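Which side of the tracks was the Grudside depot on?

Posted by siding_dweller, 23 October 2024
Last updated: same evening
Reading time: 3 minutes

siding_dweller
I have been trying to place the old Grudside passenger depot and I'm losing. The town history puts it north of the main line, next to the Jalali feed warehouse. My grandmother's postcard has it south, with the creek behind it. One of them is lying and I'd rather it wasn't the postcard, which I paid to have framed.

flurnden_local
South. The branch to Flurnden left the main line just past the platform, and it couldn't have done that from the north side without going through the Methodists.

oldballast
North. Employee timetable no. 214 lists a 3-car siding "opposite depot," and the siding was south. I walked it in May and there are still ties in the weeds.

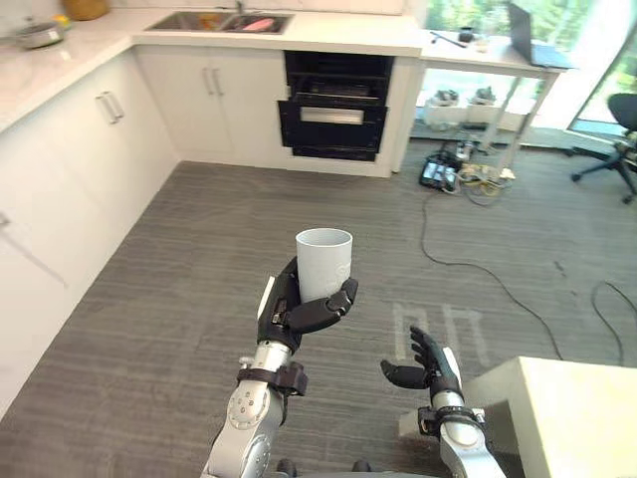

flurnden_local
A siding opposite the depot tells you where the depot was in the year somebody typed the timetable. Which year was that? You always leave it out.

oldballast
I leave it out when the cover is missing. The cover is missing.

siding_dweller
So our best evidence is an undated timetable and an undated postcard. Wonderful. Could there have been 2 depots?

milepost135
There were. The first one burned, and the railroad rebuilt across the tracks where it already owned the lot. The Gatstead paper ran a short item complaining that passengers now had to cross the main line to reach the hotel. I have a photocopy someplace, under the canning jars. 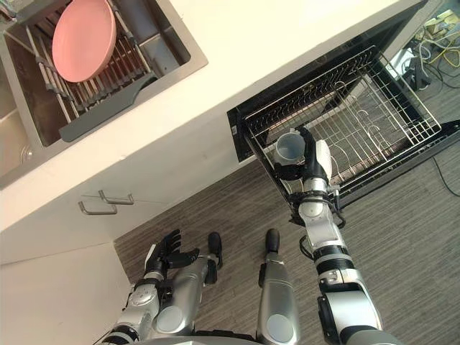 oldballast
Burned when? And which side was the hotel on? If the hotel was north, then the second depot was south and I've been wrong since I joined this forum.

flurnden_local
I'd like that last part pinned to the top, please.

milepost135
Hotel was north, on the corner by the feed warehouse. The item doesn't give a date for the fire, just "the late blaze," which could mean last week or last winter.

oldballast
Fine, but my siding was still there first. A south depot would have been sitting on it.

flurnden_local
Unless they pulled up the west end. Check your ties. Do they go all the way to the creek?

oldballast
They stop at a blackberry patch. I also stopped at the blackberry patch.

siding_dweller
I can get out there Saturday with long sleeves and a tape measure. The postcard goes back on the wall for now.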